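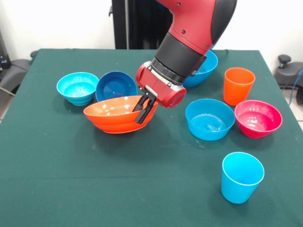 Figure 5. Plastic bowls and cups spread out on a dark green cloth.

Research / Household Objects / Tableware / Section 5

September
Halima Aliyu, Loïc Besnard and Ginevra Valentini

5. Color and shape in mixed plastic tableware

Most homes we visited in Hesetitz did not own a matching set of plastic bowls. Pieces had been bought one or two at a time, and they were kept together because they were used together. The sets we put together for the sorting task follow that pattern (Figure 5). Bowls of several blues are mixed with orange pieces, and the shapes differ as much as the colors do. The turquoise bowl has a wide flared rim and stepped sides that narrow to a small base. The sky-blue one has straighter sides with only a slight taper. The orange bowl is ridged on the outside, and the orange cup is a tall tumbler with a rolled rim.

We asked people to put the pieces into groups "as you would at home" and gave no other instruction. The full study produced 1320 groupings. Of these, 281 put an orange cup with an orange bowl, which we coded as sorting by color. The larger share kept cups and bowls apart and used color only inside the bowl group, if at all.

Blue caused the most disagreement. Some people treated every blue bowl as one kind. Others split off turquoise at once and left it by itself – a choice that may owe as much to the flared rim as to the color, and our data cannot separate the two. Olaniyan's earlier work in Mallura used bowls of a single shape and so did not run into this problem.

Nesting was a second cue. Several people tried bowls inside one another before deciding on a group, and pieces that did not sit well together were often moved elsewhere even when the colors were close. We recorded these attempts but did not score them. They are taken up again in the section on storage, along with the cupboard interviews.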